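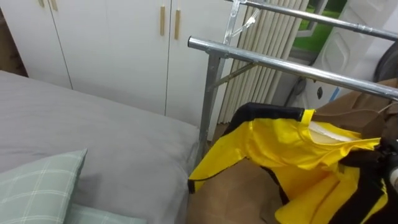
**Ticket:** sincronización de inventario, tienda de Prarton
**Abierto por:** Ulla Hellström
**Asignado a:** Mulugeta Berhe
**Estado:** resuelto, en observación

**Síntoma**

El catálogo de ropa de cama en Golix se queda a medias al importar. El fichero trae 2,599 referencias y la importación se para siempre en la misma fila, sin mensaje de error. Las fundas de almohada no aparecen en la web y las sábanas bajeras salen sin talla.

**Pruebas de Ulla**

- Reiniciar el servicio: igual.
- Exportar otra vez desde Vernton: igual, misma fila.
- Partir el fichero en 5 trozos: entran todos menos uno. ¡Por fin una pista!
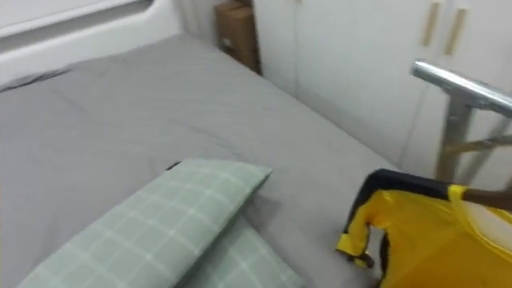 **Nota de Mulugeta, 9:40**

¡Qué buena idea lo de partirlo, Ulla! Me ha ahorrado media mañana. He abierto el trozo que falla y hay dos descripciones con un salto de línea dentro del campo - el importador lo toma por fin de registro y desplaza las columnas. De ahí lo de las tallas.

Lo que he hecho:

1. Quitar los saltos de línea en Vernton, en la ficha del artículo.
2. Activar `comillas_estrictas = true` en el perfil de importación.
3. Vaciar la caché de Golix y relanzar todo el fichero.

Ha entrado completo a la primera, ¡y bastante más rápido que antes!

**Respuesta de Ulla, 11:15**

Confirmado, ya veo las fundas y todas las tallas. Me encanta cuando el culpable es un simple Intro - llevaba desde abril peleándome con esto. ¿Se puede poner el mismo ajuste en la tienda de Gowda? Usan el mismo perfil.

**Mulugeta, 11:22**

Sí, lo aplico hoy después de comer. Dejo el ticket abierto hasta ver la importación nocturna.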